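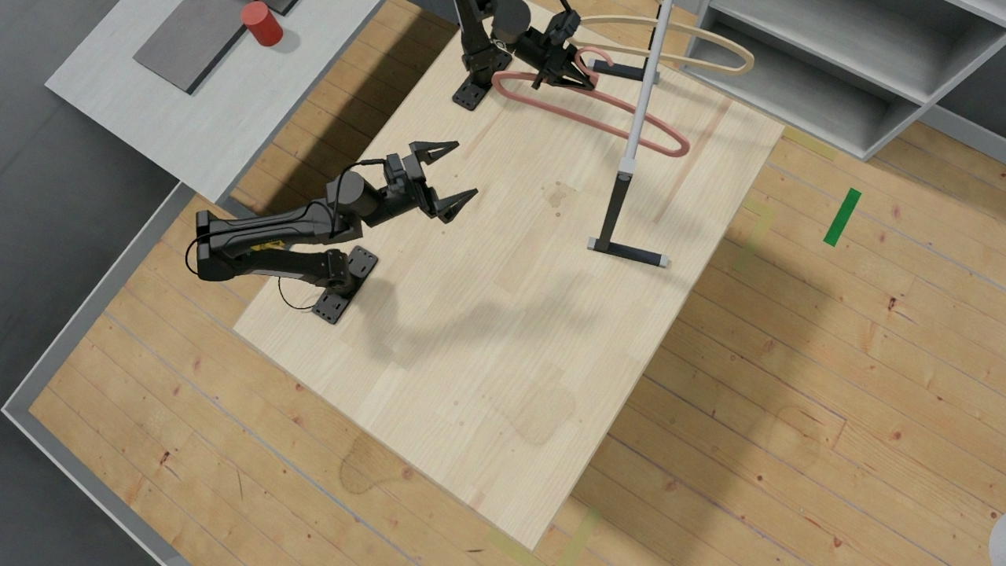

Simulated hanging task: two arms at the table, one with its gripper at a pink hanger.

Garment workers wanted for a paid study of the hanging station

Clelix is putting robot arms on the hanging stations at the Grandcombe returns warehouse. The first station is due in February. Before then, the workplace study group at Halim wants to hear from people who do this job by hand, and who may not be as sure as the sales deck is that it's going to help.

We should say where we stand. Halim was asked to look at "staff acceptance." We took the work on condition that we could also ask whether there is anything worth accepting. The planning paper says the arms will "free associates for higher-value tasks." It runs to 50 pages and does not name one of those tasks. It has plenty on hangers per hour and a single paragraph on who gets called over when a hanger gets dropped.

So far what we have to go on is mostly simulation. A hanger in a simulation has no wet wool coat on it, no security tag caught in the sleeve, and no supervisor waiting for the rail. You know about those things. The people writing the schedule may not.

Who we are looking for

- Anyone who has worked a hanging, sorting or returns station for at least 4 months, at Grandcombe or anywhere else
- People who have left the job are welcome, including those who left over automation
- Agency and part-time staff on the same terms as everyone else
- Line leads can apply but will be in separate groups from the people they supervise

You don't need any background in robotics. If you have already worked next to machines at the Skirner site, please say so when you write. We would like to know what happened to break times and pick targets there, and so far we have only heard from managers.

What you will do

You'll watch simulated runs of the hanging task and tell us where you think it would go wrong on a real shift. Then there is a group talk, and later a one-on-one interview about your own work: pace, sore shoulders, pay grade, who you talk to during the day. Nobody will be timed. We are not collecting motion data, and your sessions will not be used to train the arms - we had that put in the contract.

Pay is $200 for the full study, paid even if you drop out after the group talk. Sessions take place in Room 227 at the Halim building, with parking at the back.

What we can't promise

We can't promise that Clelix will change anything. They get our report when the participants do, and they don't get names, recordings or notes. We have no say over staffing, and taking part won't protect your job or count against it.

To apply, write to Jean Galbraith at Halim by 18th June. A few lines on where you have worked and which shifts you can't make will do. Please don't use your work email.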